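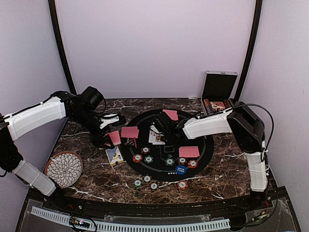
From: Tai
To: Nunley Card Games list
Date: Wednesday, February 26, 2020
Subject: Re: round mats and a case to keep things in

On the round mats, a few answers. The earlier message is quoted in pieces so people can see what I'm replying to.

> We are still playing on the bare table at our place and the cards
> slide all over. Is the black round mat worth getting, or is the
> green felt rectangle better? It has to fit on a square table.

I would get the round one if your table is square. You keep the four corners free for drinks and chips, and every seat is the same distance from the middle. The mat we play on is black with thin white lines for the betting areas and a row of little suit symbols along the lower edge. The printing is faint, so it doesn't get in the way if you want to play rummy or hearts on it. Red-backed cards show up well against the black. Our old dark blue deck did not and I stopped bringing it.

> Do the cards pick up any easier? Two of our players have trouble
> getting a card off a hard table with their fingertips.

Yes, that was the main thing for us. On a hard tabletop you end up dragging the card to the edge to get hold of it. A mat with some give lets you press one side and get a finger under the other. If you buy one, press on it in the store first. Some are printed cloth with nothing behind it and you might as well use a towel.

> What do you keep it all in? Ours is in a shoebox.
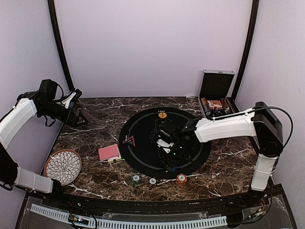
Nunley Card Games Club, Equipment

A case with a lid that stays open on its own is best. Stand it at the back of the table while you play and put the cards straight into it at the end of the night. Leave the mat for last. Wipe it with a barely damp cloth, let it dry, and roll it with the printed side out. Ours was folded one July and the crease took weeks to go flat.

> Would you sell us one of the spare decks?

We have 2 spares and you can have one of them. Count it before you take it. The other spare came back from the Dallow evening short a card and I haven't marked the box yet.

I still need to hear from anyone who wants to go in on the Trullik order. Reply to me and not to the whole list please.

Tai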